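Tidy Table Tips for Teaching by Hand
Posted 2022-07-17 by Derek Wragg

I've had more mail about the hand-held gripper page than about anything else on this site (the drawer liner page included!), so I've gathered up everything I've learned since April about showing a robot a household job with your own two hands. My job is the dull one, opening and folding things on a table. If yours is pouring or wiping, most of this will still do you good.

Get the table right first. A plain white table is lovely for seeing what you're doing, but white things on white can vanish on playback, so do one trial run and look at it before you do fifty. Leave the decorations at the back if you want a homey background. A pot plant and a magazine are fine as long as they stay put for the whole session. I moved mine halfway through a batch once and spent an evening sorting clips into before and after.

Loop the wrist cords on before you pick anything up. I was lazy about that for weeks, and then I dropped a gripper on the floorboards and had to do the whole calibration again. Snug is good, tight is not – you want to be able to turn your wrist all the way over without the cord riding up your hand.

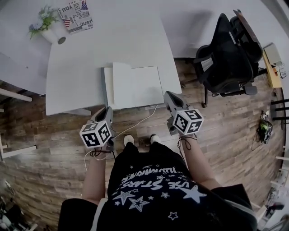
Shoes matter more than you'd think! Pick a pair you can stand in for an hour and plant your feet before you start. If you shuffle, your shoulders move, and then your hands wander off in a way no arm bolted to a bench is going to copy. I put two bits of masking tape on the floor for my toes at the Estville workshop and it made me so much steadier.

Cables next. Run them one way across the floor and walk your route once with nothing in your hands. I like a bit of slack near the table so that reaching forward doesn't tug anything. My neighbor Dobson swears by sticky hooks under the tabletop, and they do hold, though you'll want the removable kind if the table is borrowed.

Keep the marker cubes clean and keep your sleeves off them. A soft dry cloth is plenty. Don't use kitchen spray, which left a haze on my first pair and gave me jumpy tracking for a whole afternoon before I worked out what I'd done. Short sleeves are best, and if you're cold put a vest on.

Now for the gripping itself. Thin floppy stuff is the hardest thing I've taught, harder than cups by a mile. Close the jaws slowly and stop as soon as it's held. If you squeeze the way you would with your fingers, you'll put a crease in it, and then every take after that starts with a creased sheet and your robot learns that creased is normal. Keep a stack of spares and swap them out. 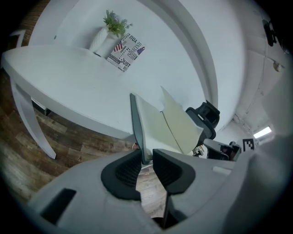
Go a bit slower than feels natural, too. I count under my breath, one for the reach, one for the close, one for the lift. Pause for a beat before you let go. Those little pauses look silly when you watch them back but they make the takes much easier to trim, and trimming is where all my evenings go.

Mistakes are fine to keep, within reason. If I fumble a pickup and recover, I keep it and put an F in the file name. If I fumble and say a rude word and start over, it goes in the bin. My last batch came to 381 takes and I kept 300, and I was pretty pleased with that. The folks on the Wudlow list have nearly 1001 between them for the same sort of job, so I've got some catching up to do!
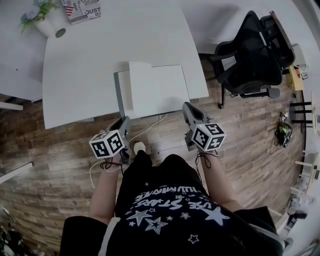

Both grippers up and ready at the desk.

Take breaks. Your thumbs will complain before your back does. I do 2 short sessions with a cup of tea in the middle, and I set the grippers down in the same spot each time, jaws open. The foam tray that came in my Derkomden kit is handy for that, but a folded dish towel does the same job.

Last of all, charge everything the night before and write the date on your notes. I keep mine in a cheap spiral pad with a column for the job, a column for how many takes, and a column for grumbles. The grumbles column is the one I go back and read. Next time I'll do a page on teaching lids and jars, once I've stopped cross-threading them.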